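The first thing you learn about teaching a robot to tidy fruit is how bad you are at tidying fruit. Rostyslav Hutsuliak, who runs the manipulation group at Gandow, handed me a gripper and told me to go slower than felt polite. My first 60 tries were deleted before lunch.

The pads are ribbed and forgiving. The operators are less so. Yung-ching Au, working the other gripper, wanted each grasp made from a fresh angle and no hovering.
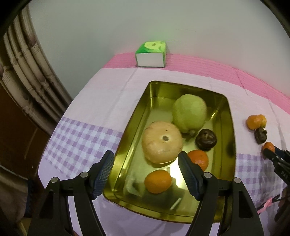 ## Squeeze like you mean it

Gandow needs 442 good demonstrations before it trains anything, and "good" is a word people there argue over. Au rejects a pick if the fingers close twice. Hutsuliak keeps those, on the theory that robots should see a little indecision. A mandarin is the easy one, squat enough to sit between the fingertips while you think about where it's going.

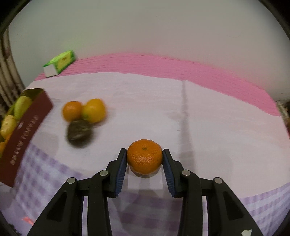
By four in the afternoon I had 100 keepers and a sore thumb. Au had 208 and was eating a sandwich. The model trains overnight, and in the morning it will copy us both - my wobble included, Hutsuliak said, at a lower weight.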